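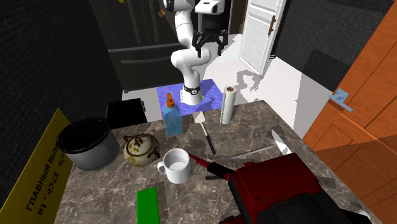

What should be checked before we sign for a countertop arm?
Start with the quote and make sure the gripper, the camera and the first year of spare parts are all on it.

Filed under: Equipment Planning > Pre-Purchase Checklists

Nurnden kitchen cell, my walk-through, 5/2/24

[x] Arm price confirmed in writing. Pilolis quoted me 3,000 a month on the lease, and I asked them to take out the "from" before that number. They did!

[x] Gripper has two fingers. Good enough for the spatula and the mug, I think, but I want spare finger pads priced too.

[ ] Knives. There are blades on the counter with everything else, so I'm holding this one open — I'd like a rack in the budget before anybody reaches in there.

[x] Paper towels on the supplies line. Small stuff, but it adds up (I had 25 a month down and it wasn't enough).

[ ] Stop button within arm's length. Ingvarsson wants 1,233 for the wired kind, installed. I say pay it.

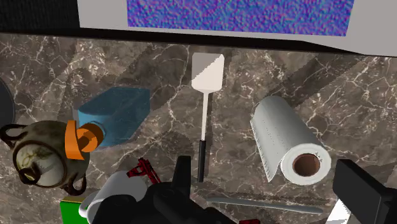

Is it cheaper to lease or buy?
Leasing costs less for the first 2 years, and buying wins after that if the arm is used every day.

[ ] Service visits. Still waiting on Villthorpe for a rate, and I won't tick this until it's on paper.

[ ] Training hours — nothing in the budget yet. I'll add a line and look at it again in August.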